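## 4. Setting up your desk: the tray, the clock and the pencil case

By now your Wellima top is level and the legs are locked (Section 3). Now comes the fun part! Filling a desk takes half an hour if you follow the steps in order, and at the end of it you'll have a place for the pens, a place for the things you're using right now, and a clock you can read without getting up.

This section covers:

- 4.1 Before you start
- 4.2 Placing the tray
- 4.3 Battery and first setting of the clock
- 4.4 Hanging the clock, or leaving it flat
- 4.5 Packing the pencil case
- 4.6 Daily reset
- 4.7 Problems and fixes

### 4.1 Before you start

You will need:

- the shallow tray
- the small round clock
- one pencil case
- a small screwdriver
- one AA battery (not in the box)
- a soft cloth, slightly damp
- a pencil

Take everything out of its wrapping and put the wrapping straight in the recycling. Keep the paper sleeve from the clock until you've finished 4.3, as the model number is printed inside it and you'll want it if you ever order a spare battery cover.

**Note:** The Kikent tray and the Mösli tray are the same width. The Mösli is a little deeper, and either one works with every layout in this guide. If you have both, lucky you. See "Two trays" at the end of 4.2.

### 4.2 Placing the tray

The tray is the heart of the whole thing. Anything you're in the middle of using goes in it: the eraser, the glue stick, the key you mustn't lose, the four screws that came out of the lamp. When you finish for the day, it gets emptied. We love this tray!

1. Wipe the tabletop with the damp cloth, working along the grain. Let it dry.
2. Sit down in your chair the way you normally sit. Really do this. Standing up gives you the wrong distance every time.
3. Put the tray in the middle of the desk with a short side facing you.
4. Reach for the far end without leaning. If your back comes off the chair, pull the tray closer.
5. Mark the two front corners lightly with the pencil.
6. Lift the tray, wipe underneath it, and set it back down on the marks.

Leave the tray in the center for the first week. After that you can slide it over to whichever hand you use most, but most of our testers put it back. Kusum Kaushik moved hers to the far left, then the far right, then behind the lamp, and has now kept it in the middle since January.

**Caution:** Do not stand the tray on a sheet of paper. It will slide when you drop something into it, and so will whatever is in it.

**Caution:** The tray is for dry things only. Wet brushes and drinks belong on a coaster or in a jar.

**Two trays.** Put the shallower one in the middle and the deeper one on a shelf within reach. Don't stack them on the desk. The lower one fills up with mystery items and you'll find a library card in there next spring.

### 4.3 Battery and first setting of the clock

The clock runs on one AA battery. The cover on the back is held by a single small screw, so this is where the screwdriver comes in.

1. Lay the clock face down on the cloth.
2. Loosen the screw in the battery cover. It stays attached to the cover, so there's no need to pull it all the way out.
3. Lift the cover off and drop in the battery with the plus end facing the plus mark.
4. Listen. You should hear a soft tick within a few seconds.
5. Turn the setting wheel with your fingertip until the time is right. Go forward only.
6. Replace the cover and tighten the screw until it stops. Finger strength is plenty.
7. Turn the clock over and wipe the face.

**Note:** Put the screwdriver down beside the tray between steps, and put it away in its drawer when you've finished this section. If there are small children in the house, put it away after step 6.

**Caution:** Do not use a rechargeable battery. The clock will run, but it will lose time, and it does it so slowly that you'll blame the bus.
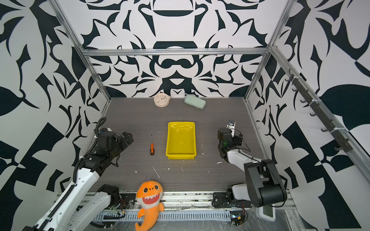
Give the clock a full night before you trust it. Set it in the evening against your phone, go to bed, and compare the two at breakfast. A difference of a minute or less is fine. Anything more than that and you should go to 4.7.

If you're setting up the desk with a child who is learning to tell the time, do step 5 together! Let them turn the wheel, say the hours out loud as the hand goes by, and stop at their favorite time of day. Marisol Henao, who tried this section out with her two boys, reports that one picked lunch and the other picked the exact moment school ends.

### 4.4 Hanging the clock, or leaving it flat

The clock can hang on a wall or a panel, lean against something, or lie on its back on the desk. All three are fine. It keeps the same time either way.

**To hang it:**

1. Hold the clock where you think you want it, sit down, and ask somebody else to hold it while you look.
2. Mark the spot for the hook with the pencil. The hook goes where the loop will be, so mark it a little above the top of the clock.
3. Press the adhesive hook onto the mark and hold it for a slow count of 84. (Yes, that's a funny number. It's the figure the adhesive people gave us, and it works.)
4. Wait overnight before you hang anything on it.
5. Slip the loop over the hook and straighten the clock.

**To leave it flat:**

1. Choose a spot toward the back of the desk, where your elbows won't reach it.
2. Lay it on its back with the loop pointing away from you. That way twelve is at the top when you glance down.
3. Keep it clear of anything that might roll onto the face.

Flat is our favorite for a shared desk. Two people sitting side by side can both read it, and there's nothing to take down when you want to move the desk over to the window.

**Caution:** Do not hang the clock above a radiator.

### 4.5 Packing the pencil case

Any case that closes properly will do, hard or soft. The packing order below was worked out for the Stilley hard case. That one has 18 elastic loops inside, but it works just as well in a plain box with no loops at all.

1. Empty the case completely, even if it's new. New cases often have a little silica packet tucked into a corner.
2. Test every pen on scrap paper. If it skips twice, out it goes.
3. Sharpen the pencils. Do this over the wastebasket, please, because the shavings love a wood-grain surface and you won't see them until they're stuck to your sleeve.
4. Put the long things in first: ruler, pens, pencils, all pointing the same way.
5. Put the short things in next: sharpener, eraser, the stubby highlighter.
6. Close the case. It should shut without being pushed. If you have to lean on it, take two things out.
7. Set it at the back of the desk next to the clock, with the opening side toward you.

Do not try to line everything up perfectly. A case that sits a bit crooked is a case that gets opened and used, and Wilson Ticona's desk (the tidiest we've visited, by a mile) has nothing on it at a right angle to anything else.

**Note:** The case is for things that write, sharpen or erase. Scissors and craft knives should be kept in a drawer. Paper clips will get into the hinge of a hard case, so give them their own tin.

**Colored pencils.** A set of 24 or fewer will go in the case with everything else. Bigger sets should stay in their own tin and come out when you want them.

### 4.6 Daily reset

You can do this in less time than it takes to boil a kettle.

1. Take everything out of the tray and put each thing back where it lives.
2. Tip out any crumbs and bits of paper. Tap the tray on its short end over the wastebasket.
3. Sweep the desk with the side of your hand, from the back to the front, and catch what comes off.
4. Put the tray back on its marks.
5. Close the pencil case.
6. Look at the clock and feel pleased with yourself.

Once a week, swap step 3 for a proper wipe with the damp cloth. Pale flecks show up well on a gray top, and we think that's a good thing: you can see exactly where you haven't been yet.

Skipped a day? Doesn't matter. Skipped two weeks? Start with the tray and do only the tray, then come back to the rest tomorrow.

### 4.7 Problems and fixes

**The clock doesn't tick.** Take the battery out, wait ten seconds, and put it back the right way around. If it's still silent, try a fresh battery from a different pack.

**The clock loses time.** Check that the battery isn't rechargeable. Then check that the cover is screwed down all the way, as a loose cover lets the battery shift.

**The battery cover screw turns and turns.** You're probably holding the screwdriver at an angle. Straighten it up, press down lightly, and turn slowly.

**The tray slides.** Wipe the underside and the desk, and dry them both. If it still slides, stick one small rubber dot under each corner.

**The tray is always full.** Things are living in it that have no other home. Tip it out, sort the pile into "used today" and "not used today", and find a drawer for the second lot.

**Pencil marks won't come off the desk.** Use a clean white eraser, then the damp cloth. Please don't use a scouring pad.

**The hook fell off.** Clean the wall and start again with a new hook. The adhesive only sticks well once.

For spare battery covers, rubber dots and hooks, write to Mwangi Mollel in the parts office and include the model number from the paper sleeve. Covers are sent out in packs of two.

Continue to Section 5, *Lamp and cables*.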